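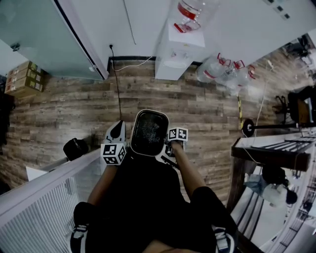 Tuesday, August 31, 2021

Open day prep, run 2. Mirzaei people are bringing 20 visitors through in two groups, so the floor talk has to fit in 60 minutes per group incl. questions. Today went long again. Started with the hand gripper since it's the thing everybody wants to hold. Sitting down and leaning in with both hands on it works better for the explanation than standing, people can look down over your shoulder and see both marker cubes at once. Standing up, your own arm blocks one of them half the time. So: seated for part one. Tape a line on the planks so the group stays back of it, and keep them off the barbell side, too much to trip on over there.

Order that seemed ok:
- what the fingers do (open, close, that's it, don't oversell)
- what the marker cubes are for
- pass it round, two minutes max
- then the arm demo at the Skistdale bench

Questions from the dry run audience, writing down before I forget. Does it squeeze harder if you squeeze harder. Why square codes and not colored dots. How heavy. Can a left handed person use it. Somebody asked if it would do dishes, same as in March. Need one short answer to the heavy question, I waffled. Weigh it tomorrow and put the number on the card.

Also got asked how the finger opening gets picked up when the cubes are turned away from the camera. Fair question. My answer was too long and lost the back row. Shorter version: if we can't see the code we don't trust that bit of the recording, and we throw it out.
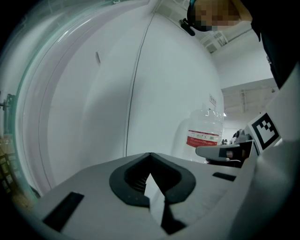

The card should have a line on reach too. Close up work against big smooth white things is hard to judge from the gripper's own view, everything bows out and a flat door looks like a ball. Worth showing visitors that view on the big monitor next to a normal one, they got it right away when I drew it on the whiteboard and a real picture will do it quicker.

Slides: had 74, way too many for a walk-through. Cut to 20. Kept the Mestetano one with the two grippers side by side, dropped all the funding stuff. The video at the end is 300 seconds and should be half that. Audio on it is bad, just play it muted and talk over.

To do
- card for gripper (weight, reach, what the codes do)
- spare cubes printed, glue needs overnight so do it Weds
- move stacked boxes out from the corner, group two will need the space
- ask Bakedura if they still want there logo on the handout
- second charger
- somebody to stand by the door for latecomers, not me

Arm demo not timed yet. Will do it after lunch tomorow with the short script and write it up on the next page.

Filed under: Demos & Visits, Grippers

Recent entries
Skistdale bench: arm re-zeroed
Handout draft, comments wanted
Marker cubes, which glue
Notes from the March visit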